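Pince à main Basine 2, kit de deux unités : essai en usage domestique

Reçu en juin, le kit Basine 2 est vendu par Sileo aux équipes qui veulent enregistrer des gestes de manipulation sans immobiliser un bras. Il comprend deux pinces à deux doigts, les patins, une clé, un bloc d'alimentation double et une licence du logiciel Skeltandale. Prix constaté : 2000 euros hors taxes, port compris. La version précédente avait été testée ici et jugée trop lourde à l'avant.

Montage

Les unités arrivent assemblées, patins à part. La pose se fait par glissement, puis serrage. La notice donne un couple de serrage pour la version précédente et aucun pour celle-ci. Serré à la main, l'ensemble n'a pas bougé pendant l'essai. Le micrologiciel livré portait le numéro de build 1934 ; la mise à jour proposée au premier branchement a échoué une fois, puis s'est installée sans message.

Prise en main

La gâchette a une course longue, avec un point dur net à mi-parcours. On s'y habitue, mais les petites mains doivent décaler l'index vers le bas. Le retour est franc. L'équilibre a été corrigé : poignet au repos, la pince ne pique plus du nez. Après une heure de travail continu, la fatigue se situe dans l'avant-bras et non plus dans le pouce.

Essais de préhension

Deux familles de tâches ont été retenues, les petits objets à reprendre dans un bac et le linge à saisir à deux.

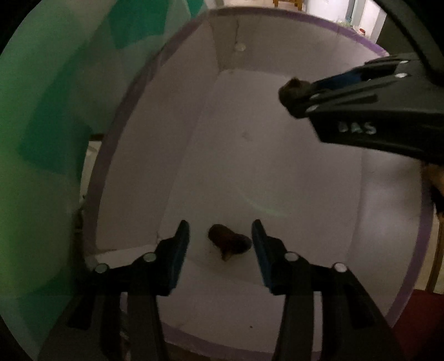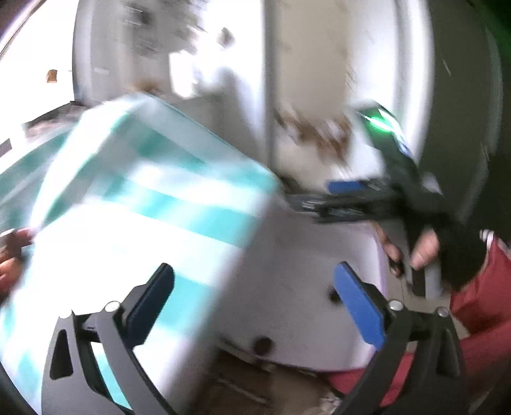

Le principal intérêt du modèle tient à la géométrie des doigts. L'ouverture est symétrique et les patins restent face à face sur toute la course - la version précédente les laissait diverger en fin d'ouverture. Sur les petites pièces, cela se traduit par moins de reprises. Un objet brun irrégulier posé au fond du bac blanc, comme celui de la première vue, se prend par le travers sans que les pointes aient à racler. Les matières pelucheuses passent bien également, à condition de viser court : la seconde pince y tient une boule brune à l'extrême bout des doigts, et c'est la position que nous conseillons. Plus au fond, les fibres s'accrochent à l'arête du patin. Pour le tissu, le cas d'usage le plus fiable reste le coin présenté par une main libre, comme avec l'étoffe blanche à bandes turquoise. Un bord à plat sur une table demande deux ou trois tentatives.

Deux pinces au-dessus du même bac se gênent vite. Le carter est large et impose de décaler les poignets.

Enregistrement

Skeltandale synchronise les deux unités par une horloge commune. Aucun décalage gênant relevé sur les séquences courtes. Sur les longues, le logiciel découpe les fichiers sans prévenir et il faut les recoller. L'image se dégrade dès que le geste s'accélère ; ralentir volontairement est la seule parade, aucun réglage d'exposition n'étant accessible dans cette version. L'export vers des formats ouverts est présent, mais rangé dans un sous-menu de maintenance.

Autonomie et entretien

Environ 48 minutes par charge avec enregistrement actif, ce qui est peu. Les patins se nettoient à l'alcool. Les rechanges se commandent chez Muñoz, seul distributeur à en tenir en stock, et uniquement par jeu complet.

Bilan

Points positifs : alignement des doigts, équilibre, montage rapide.
Points négatifs : autonomie, notice incomplète, découpage des fichiers, encombrement à deux.

Achat recommandé pour les équipes déjà équipées de Skeltandale. Pour les autres, le coût de la licence à partir de la deuxième année est à demander avant commande - il ne figure pas sur le devis standard.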